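Notebook, March, 14:10

Shoe tidying, continued. Wanda Okafor wants one rule for slides before we write up the Pelley hallway sheet, and I have now spent up to 56 minutes of my working life on which way a sandal should point. My mother would be proud.

Agreed this morning: pairs stay together, straps up, everything along the back edge. Not agreed: toes in or toes out. Raluca Lazăr says toes out, so you can step straight in. Wanda says heels out, because that is how you kick them off. Went with Raluca for layout 3, mainly as she was standing nearer.

The black pair is a nuisance. Left and right look much alike from any distance and I have swapped them twice in my own notes. The teal ones I can tell from across the room, which may be the only thing in favour of the colour.
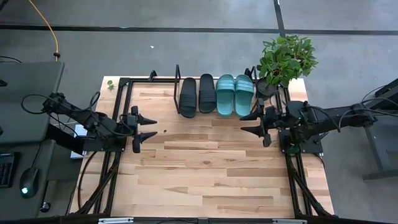 Layout 3, toes to the front. Left black slide sitting a bit crooked.

To do: decide whether crooked counts as tidy. Wanda says no. Ask her for a number in degrees and see how long that takes. Trainers next, laces and all.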